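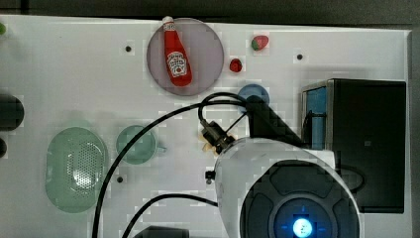

Toy kitchen day, ketchup on the plate.

Jan 12, 2024

My arms are tired and I didn't lift anything heavier than a joystick! Well, that and my own hand pushing the arm around, which Mattes says is cheating (he has shoulders like a barn door and can steer remotely for hours, so he would say that). I did 18 runs by hand before lunch and the rest by remote, and I still can't decide which I like better. By hand I can feel where the thing wants to go. By remote I get to sit down.

Leonie wants 800 good ones by March. I laughed when she told me and then saw she meant it.
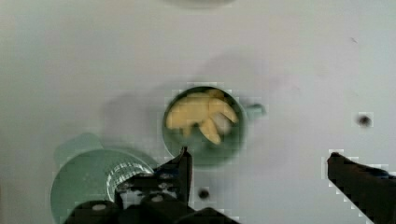
My trouble today was stopping. I get the arm right over where I want it and then I fuss, a little left, a little right, and Leonie says every bit of fussing gets learned along with the rest. So I've been practicing coming straight down and letting that be that. The wrist view helps a lot once you quit looking at the whole table. With the yellow thing stuffed in the green mug I just looked at its fingery bits, splayed out toward the handle, and picked one of those to aim for. Much better than trying to think about the whole mug!

Gerd came by with coffee from Gorow and stood behind me for a while, so of course my next run was awful. I dumped it and started over. 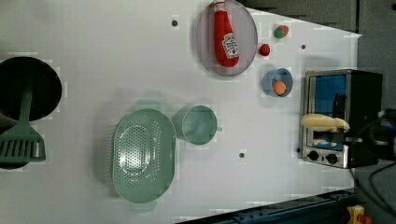 He had a go himself after that, and was annoyingly smooth for a man who swears at the printer. I asked how he did it and he said slow hands, slow eyes, and then stole my chair. Abdelilah is on with me tomorrow, remote only, and I've promised myself 8 clean ones in a row before I touch the coffee. Bed now. My thumb is still twitching.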